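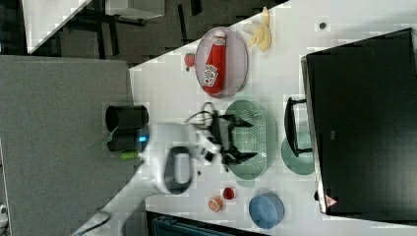
# Call for participants: putting a kitchen table in order

The Veltine project is looking for 31 adults to take part in a study of how people tidy, group and put away ordinary kitchen things. It is run by Cheung Household Studies from our ground-floor rooms at Gundov House, Vendville. Sessions take place throughout February.

You do not need to be a tidy person. We would like to hear from people who clear the table after every meal and from people who leave it until the weekend. You do not need to be a good cook either, and no cooking is involved.

## What the study is about

Most households have places for things, and few of them are written down. A ketchup bottle may live in the fridge, in a cupboard or on the table. Fruit may have a bowl, or may share one with keys and post. We want to record the choices people make when a table has several kinds of thing on it and the usual places are missing.

The items are small in number and familiar: plates, a bowl, cups, a colander, a bottle of ketchup, a banana, a strawberry. Some of the food is play food. Please do not eat any of it.

We are interested in three questions:

- which things people move first
- which things they put together, and on or in what
- which things they leave where they are, and for how long

There are no right answers, and your table will not be marked against anyone else's.
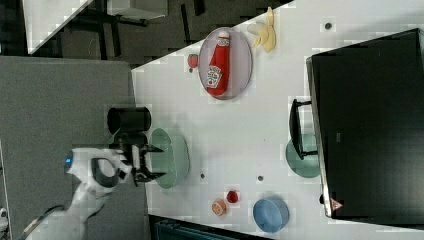 ## What you will do

A session lasts two hours, with a break in the middle for tea or coffee. It has four parts.

1. **Laying out.** You choose where each item goes on a bare white table, as if somebody were about to prepare a light meal.
2. **Tidying.** We change the layout while you are out of the room. You come back and put it in order in whatever way seems sensible. A bottle may be lying on its side on a plate, for instance, with a strawberry on the table next to it.
3. **Sorting.** You divide the same items into groups and tell us what each group is. You may make as many groups as you like, including groups of one.
4. **Talking.** We ask about your own kitchen – what is kept out, what is put away, and who decides.

You will stand for the first two parts unless you ask for a chair. Nothing you lift is heavy. The larger appliance stays in its position at the end of the table and you will not be asked to move it or switch it on.

Afterwards we ask for a short written account of one evening's clearing-up at home. It can be up to 1,000 words, but a page is plenty. Spelling does not matter. If you would prefer to give it by telephone, tell us at the session.

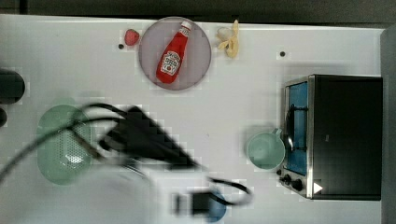
*Full call: 3-minute read*

## Who can apply

You can take part if you:

- are 18 or over
- live in Vendville or can get here without an overnight stay
- have used the same kitchen for at least six months, whether it is your own or shared
- can tell us about your choices in everyday English

We particularly want more people from shared houses, and more people who have recently moved from a large kitchen to a small one. Couples and housemates may both apply but will be given separate sessions. Please do not compare layouts until you have both finished.

If you have difficulty gripping or reaching, you are welcome to take part. Let us know in advance and we will move the items closer or allow more time.

## Payment and travel

Payment is made by bank transfer after the session and does not depend on the written account. Local bus fares are refunded on the day if you bring the ticket. The nearest stop is about 400 metres from Gundov House, on level pavement. There is no parking on site.

## Your information

Notes are kept under a number. We do not ask for your address beyond the first part of the postcode. You may stop at any point and still be paid, and you may ask for your notes to be removed up to the end of the month following your session.

## How to apply

Write to the Veltine desk at Cheung Household Studies, Gundov House, Vendville, or leave your details at reception. Please include:

- your name and a telephone number
- whether you live alone or with others
- mornings, afternoons or either
- one sentence on where you keep your ketchup, if you have any

Evening sessions are held on Tuesday only, starting at 6 pm, and these places usually go first. We reply to every application, including those we cannot offer a place.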